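Dutholm Netball Club names Llinos Skyrme as its new head coach

For immediate release, from Nathalie Jacobs, club secretary

Well, I've been bursting to write this one. After a long winter of phone calls, trial sessions and far too much tea, I can tell you that Llinos Skyrme is our new head coach at Dutholm Netball Club. She signed on Friday, she has her own key to the hall, and she's already moved the bibs to a different cupboard (I spent ten minutes looking for them, but never mind).

Llinos takes over from Karlijn De Graaf, who told us before Christmas that this would be her last full season in charge. Karlijn has had the first team for so long that some of our current players were in the under-11s when she started. She isn't disappearing completely, I'm pleased to say. She'll be looking after our umpiring course from January, and I expect we'll still hear her from the far end of the hall.

If you don't follow netball in this part of the world, you might not know Llinos's name, so let me fill you in. She played wing defence for Skiverow for nine seasons and captained them for four of those. Then her knee had other ideas, and she went into coaching with their juniors, then their second team, and for the last two years she's been assistant to the first team there. So yes, we've pinched her from our nearest rivals! They've been very decent about it, and their chair rang me to say we'd better look after her. We will.

We had 17 applications for the job, which was a lovely surprise, as the last time we advertised we had two and one of those was from someone who thought we were a basketball club. I read every one of them at my kitchen table. Jin-sol Ma, who chairs the club, read them too, and we'd each written down a shortlist before we compared notes. Llinos was at the top of both.
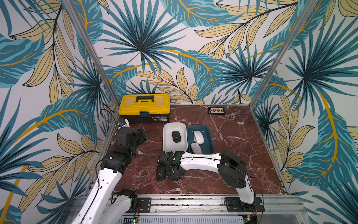
She came in for a trial session with the first team on a filthy wet evening when half the squad had colds. I sat on the bench with a notebook and a blanket. She learned everybody's name in the warm-up, she had the shooters working on moving without the ball for a good long while, and then she stopped a practice match to ask our goal keeper what she could see from where she was standing. I've watched a lot of netball and I'd never heard a coach ask that. I wrote it down and underlined it.

I asked Llinos for a few words for this release and she sent me rather more than a few, so I've had to choose.

"I've played in that hall more times than I can remember and I always found it a horrible place to come as a visitor," she said. "The noise comes straight down off the balcony at you. I'm really looking forward to having it on my side. There's a lot of talent in this squad and I think we've been a bit shy about using it, especially in the third quarter. I want us to be braver with the ball through the middle, and I want the younger ones to get proper court time."

She also said some very nice things about the cakes, which I'll pass on to the right people privately.

Our captain, Chiamaka Osagie, was one of the players we asked to meet the candidates. She's been with us since school and she doesn't hand out praise for nothing, so I was keen to hear what she made of it all.

"Llinos told me straight out that my feeding had got predictable," Chiamaka said. "She was right, and I was cross for a whole evening. Then I went in the next week and we worked on it. I'm going to miss Karlijn terribly, she taught me nearly everything I know, but I think we're going to have a great year."

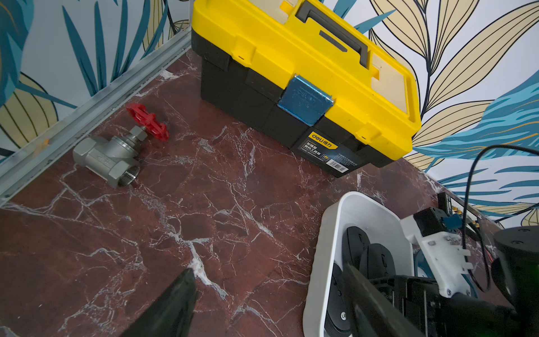
What happens next

Llinos takes her first proper training session with the first and second teams in January, at the usual time of 7.30 in the evening. For the first few weeks she'll be keeping the two squads together, and she's told me she isn't picking a starting seven until she's seen everyone play in at least three positions. Anybody who has been quietly hiding at goal defence, consider this your warning.

The first match with Llinos in charge will be at home to Goossens, who beat us by a single goal last time out with a shot I still say was late. (The umpire and I have agreed to differ.) We'd love a full balcony for that one. It seats 200, and Karlijn will be there too, as we're giving her a proper send-off at half time. Please don't tell her about the presentation. She reads the local paper, so I'm saying no more.

Our juniors aren't being left out either. Llinos will run an open morning for girls and boys aged nine and up, with no experience needed and spare trainers in most sizes. We had 40 children on the books at the last count and we have room for more, particularly in the under-13s, where we've been borrowing players from the age group below. The first two sessions are free, and after that it's the normal junior subs.

I should say thank you to Plulteck as well, who have agreed to carry on as our shirt sponsor for another season. The new dresses are the same dark green as before, with the lettering moved a little higher so you can read it when somebody has a bib on.
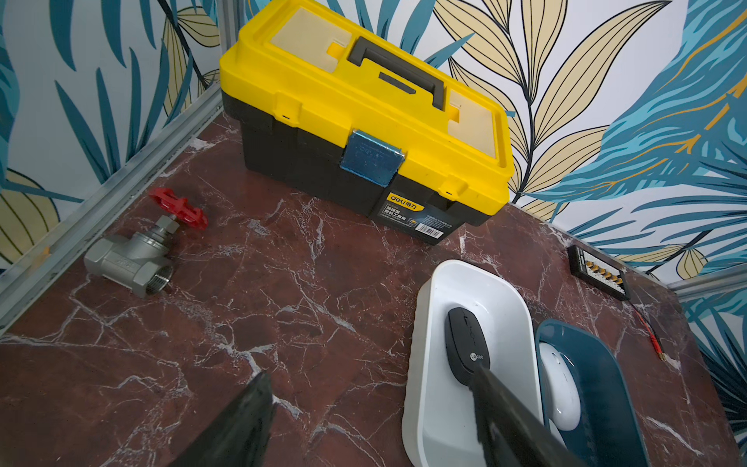
The building we play in went up in 1865 as a corn exchange and it has never once been warm, so if you're coming to watch, bring a coat and something to sit on. Doors open an hour before the first pass, the tea hatch is cash or card now, and under-16s get in free with an adult. You can park behind the library after six.

Karlijn asked if she could have the last quote, and after all these years I could hardly say no.

"I've loved this job, even on the nights when we lost by twenty and the boiler had gone," she said. "I've known Llinos since she was marking my players out of games for Skiverow, and I used to go home furious about her. I'm very happy she's ours. I've given her my drills folder and told her to ignore most of it."

If you'd like to talk to Llinos, Karlijn or Chiamaka, get in touch with me through the club and I'll sort out a time. Evenings are best for all three of them, and Llinos has asked for no calls on match days. I have team photos as well, including one where everybody has their eyes open.

Nathalie Jacobs
Club secretary, Dutholm Netball Club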